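Bimanual manipulation > Methods and results
Thread: Splitting long demos into sub-goals, pencil case task

wbadawi
Posted 1 Nov 2025
We have finished the first comparison on the pencil case task and I would like comments on the method before I write it up. Two arms, fixed base, one head view plus the usual joint states. The case is open at the start and the pens go in one at a time.

Data: 391 teleoperated demonstrations, of which 300 went into training after we dropped those with long pauses. Two policies, same network, same training budget. Policy A gets the whole episode as one sequence. Policy B gets the episode split at each gripper open or close event, with a short text label per segment.

Over the test runs B completed 63 per cent of episodes. A was well below that and mostly failed after the first pen was placed. I put this down to the state after the first placement looking very much like the start state, so A tends to repeat itself.

tarn_k
Splitting at gripper events is fine until the gripper chatters. How do you treat a close-open-close within half a second? In the Follura runs we had segments three steps long and the labels were useless.

Also, is the background fixed? If the mug and the stacking toy are always at the back, the policy may be using them as landmarks.

wbadawi
Chatter: anything shorter than a set minimum is merged into the segment before it. I can post the threshold.

Background: same set of objects along the back wall throughout, small shifts only. Two head views from the set:

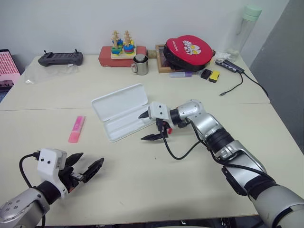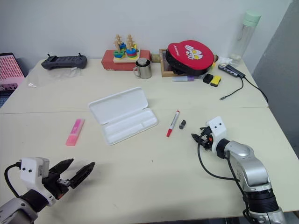
Re: Splitting long demos into sub-goals, pencil case task

Phúc Hà
Thanks, that helps. I disagree with the explanation for A though. In the second view the tray is empty and there is a pink highlighter on the left and a white marker on the right, so the two candidate objects are on opposite sides. A policy that repeats itself should go back to the same side and close on nothing. Do you see that? If it goes to the correct side and then misses, the fault is in the grasp and your segment labels are getting credit for something else.

wbadawi
Both occur. I have not separated them. Fair point, I will go through the failures by hand.

tarn_k
My guess is mostly grasp error. A translucent cap on a pale desk is poor contrast, and the case is white on top of that. We swapped white trays for dark ones at Zadstead and the gap between methods shrank by half with no change to the policy.

Phúc Hà
That would alter the task, though. The white case is hard in a useful way. I would keep it and report grasp success separately from episode success.

lowgain
Has anyone checked whether B still wins if you remove the text labels and keep the splits? At present two things change at once. Kofler-style ablation: splits only, labels only, both, neither. Labels only can be done by attaching them per time step without resetting the history.

wbadawi
Splits only is training now. Labels only was not planned, but it is cheap enough - I will add it. Results in December if the arms stay up.

lowgain
And please use more than one seed. I have seen larger gaps than this vanish on the third.

wbadawi
It was one seed. Noted.

tarn_k
One more. Is the idle arm included in the event detection? If the left gripper opens while the right one is carrying something, you cut the right arm's motion in the middle.

wbadawi
Yes, events from either gripper cut both streams. Per-arm cuts gave 797 more segments and the labels then overlapped, so I went back to joint cuts. I do not claim it is the right choice.

Phúc Hà
Garkent's loader handles overlapping labels if you store start and end indices per arm. I can send you the patch.

wbadawi
Please do.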